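**Metal bins, again**

The spring round of storage advice has landed, and every supplier seems to have decided at once that gray metal bins are the answer. Citow says so in its catalog. Brodex says so in a flyer that came with 18 pages of charts and no prices. I have my doubts, and since several of you wrote in May asking whether to swap out your plastic, I'll set them down.

A metal bin is tough, I'll grant that. Drop a heavy part into one and the bin will be fine. The part may feel differently. The sales sheet calls the bare floor "self-organizing," a phrase I read twice and still can't explain. Put small pieces in an open rectangular bin and they end up wherever they like, usually along the wall you can't reach without leaning in.

Then there's the matter of setting bins back to back. Ralex claims its layout saves 25 percent of floor space. Compared with what? The flyer doesn't say. My old shelves would probably beat it if I threw out half of what's on them.

Trays I'm less grumpy about. A black tray with raised edges, laid on the floor of a bin, at least gives the small stuff a place to be.

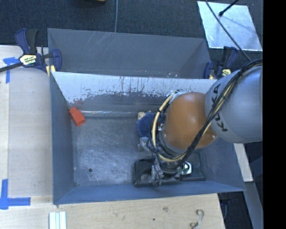

Still, measure before you order. Our first 2 trays from Šindelář were 19 inches long on paper and longer on the bench, and they went back at our expense. Ask for the outside dimensions, rim included, and get them in writing.

If you have plastic bins that aren't cracked, keep them. Buy one metal bin, use it for a season, and see if you reach for it. If anyone has run a full row for a year and likes it, write in and I'll print the letter, even if it makes me look foolish.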